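Temporary work permits extended for 825 families in Thibodeau

People who came to Thibodeau last winter to ask for protection may stay and work in the town until the end of November, the regional settlement office has confirmed. The decision covers 825 families, most of whom were given papers for only six months when they arrived.

The permits would have ended this summer. Without the extension, many of these people would have lost the right to work while their claims were still waiting for a hearing. Employers at the Situra fish plant and on the farms near Umari had asked for a quick answer, as the busy season has already begun.

"I was checking the letter box every morning," said Colton Tremblay, who runs the Odum newcomers' centre and receives mail for families with no fixed address. "Now I can tell people that they do not need to leave their jobs. It is a short time, but it is time they did not have before."

The extension is automatic for adults whose claim was registered before the spring deadline. They will receive a new letter by post and should keep it together with the old permit. A person who has moved must give the new address to the settlement office, or the letter will go to the wrong place.

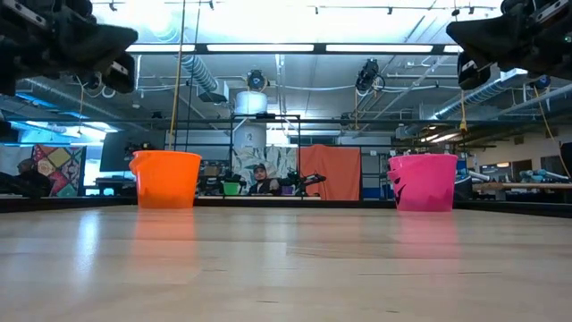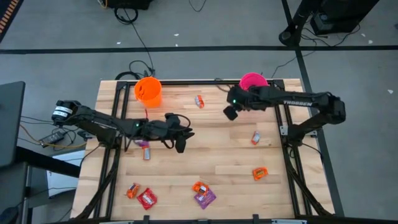
A wooden tabletop appears in both photos.

Not everyone is included. The office said that 39 families registered after the deadline and must apply one by one. The form is free, but it has to be filled out in English or French, and the centre in Odum has a waiting list for help with translation. Mr. Tremblay said he would like to see these families treated in the same way as their neighbours.

Housing is the other worry. The town has 495 places in shared housing, and all of them are taken. Many families rent rooms privately or stay with relatives, and some have moved to Umari, where rents are lower but the bus to the plant leaves only twice a day. The settlement office said it was looking at a former school building in Umari, but it did not give a date for opening it.

Town council will discuss the matter at its next meeting. Councillors have already received a petition with 900 signatures asking for a second bus in the morning and longer hours at the Odum centre. Residents who wish to speak must put their name on the list at the town office before noon on the day of the meeting.

Children's places in local schools are not affected by the permit dates, and registration for the new school year continues as usual.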